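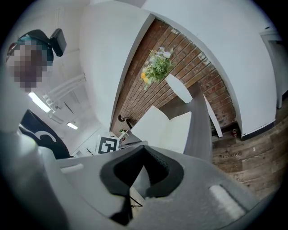
## Fastico Vellix 50 acoustic ceiling tile

Lay-in mineral fibre tile for exposed grid ceilings in offices, classrooms and shops. Sold by the box. Grid, hangers and wall angle are ordered separately.

### Specification

- Core: wet-felted mineral fibre
- Face: painted, fine texture, matt white
- Edge: square, for standard tee grid
- Surface light reflectance: 90 per cent
- Maximum relative humidity in use: 90 per cent
- Cleaning: soft brush or dry cloth

The back is unpainted. Cut edges that will stay in view should be touched up with Fastico edge paint, which comes in the same white. Other colours are made to order and can't be returned.

### Fitting

Store boxes flat and indoors for at least 30 hours before fitting. Start from the centre line of the room so that the cut tiles along opposite walls match in width. Leave 50 mm clear above the grid — more where ducts or cable trays cross it. Cut from the face side with a sharp knife. Wear clean gloves, as finger marks on the matt face are hard to remove.

Light fittings and speakers need their own hangers. The tile isn't rated to carry them.

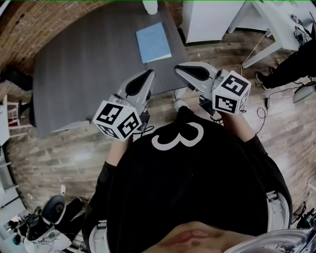
*Black long-sleeved top with white chest print.*

### Ordering

Supplied from the Belel and Alarcón depots. Belel holds full pallets only; Alarcón will split a pallet down to single boxes. Stock at Alarcón on 28 December 2020 was 2,956 boxes. Orders placed after that date leave the depot in January.

Boxes from different batches may vary slightly in shade. Check the batch code on the end label and don't mix codes within one room. Damage must be reported before the tiles are fitted — claims on fitted tiles are not accepted.

### Related items

- Vellix 30, thinner core, same face
- Vellix wall angle, white
- Edge paint, small tin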